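Astuces rapportées de la journée portes ouvertes Welier

En décembre, Welier a ouvert son atelier de robots ménagers au public. J'y suis resté de 16 h jusqu'à la fermeture, surtout pour la partie cuisine. Dinesh Barua, qui menait la démonstration, décompose chaque geste avant de le confier à une machine, et plusieurs de ses consignes servent très bien à la maison.

Tenir un shaker à deux mains

Une main coiffe le haut, doigts sur l'épaule du flacon, l'autre entoure le bas. Le bras Modwood travaille de la même façon : la prise du haut ne bouge plus, celle du bas corrige.

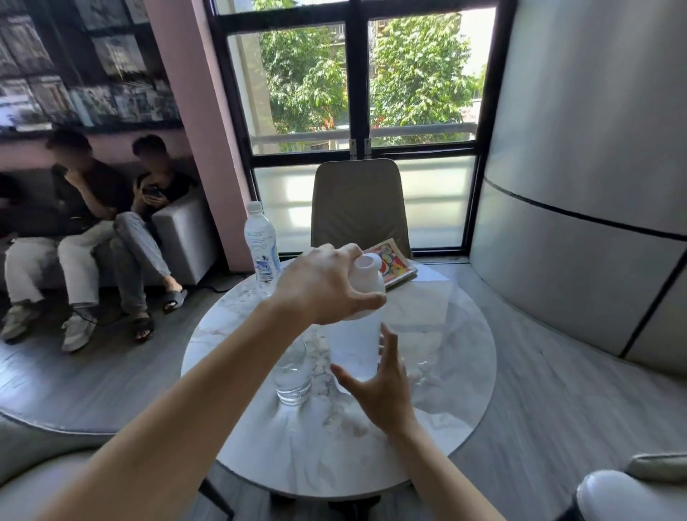 Doser la poudre

L'eau d'abord, la poudre ensuite, en 3 fois. Le robot pèse chaque ajout. À la maison, une cuillère rase suffit. Pour une boisson tiède, ne pas dépasser 38 degrés, sinon certaines poudres font des grumeaux — c'est le réglage utilisé pendant la démonstration.

Laver sans attendre

Rincer à l'eau froide, remplir à moitié avec une goutte de savon, secouer, laisser reposer 5 minutes. Sortir le joint du bouchon et le faire sécher à part. Le bac Kyriakidis présenté au fond de l'atelier range les pièces tête en bas, un égouttoir ordinaire fait pareil.

Dégager le plan de travail

Avant chaque essai, Dinesh Barua repousse les papiers et garde le verre du côté de la main gauche. Je le fais maintenant chez moi — moins de verres renversés.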